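Stendis Butcher-Block Worktop

Makers of wooden tops like to promise that theirs will last a lifetime. We sell this one and we won't say that. A wooden top lasts as long as somebody is willing to look after it, and plenty of people aren't.

The Stendis is a plain butcher-block top made of long pale planks. It comes in two lengths, 100 and 114 centimeters, and it can go on your own base or on the Randedier trestles we also stock. The longer one is heavy. Get a second person before you try to turn it over.

The catalog calls it "stain resistant." We asked Konness, who supply it to us, what that meant and got a paragraph about natural oils. Our own view is that an oiled top gives you a bit of time to grab a cloth. Leave a wet can on it overnight and you will probably have a ring in the morning. Sanding takes most rings out, and the Teoh oil does a decent job of blending the patch, though it smells for longer than the tin says.
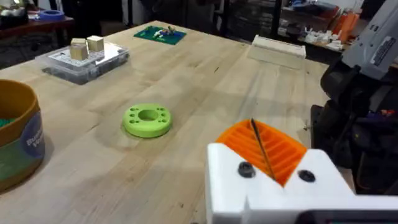 Knots and dark streaks come with the wood. You can't pick them, and we don't sort the stock for you. If you want every plank to match, buy a laminate top and save some money. Scuffs come later and they show, more so in low light from the side. Some buyers like that. Katherine Llanos in our returns department reports that some very much don't, and asks that you look at a used one in the showroom before ordering.

As a hobby or workshop table it does fine. Small parts are easy to spot against the pale wood, and storage boxes, tubs and the usual odds and ends can live on it without any fuss. We would still put a cutting mat down for knife work. The brochure says you don't need one. The brochure also says "self-healing," and we have yet to see a plank heal.

For kitchens we are less sure. Next to a sink it needs oil more often than most people will bother with, and the warranty leaves out water damage anyway. Read that part before you pay. It's on the second page, in small type.

Care: wipe with a damp cloth and dry it straight off. Oil it twice in the first month, then when it starts to look dull. No bleach, no steam cleaner.

Delivery is to the curb. Allow 16 working days for the longer top. Returns are accepted if the top hasn't been drilled, cut or oiled.

Product questions: ask for Azlan Purba at the trade counter.

Related items
Randedier trestle, pair
Teoh finishing oil
Stendis end-grain board
Konness cutting mat, large

Page last updated: September

Contact us | Copyright Stendis stockists | Back to top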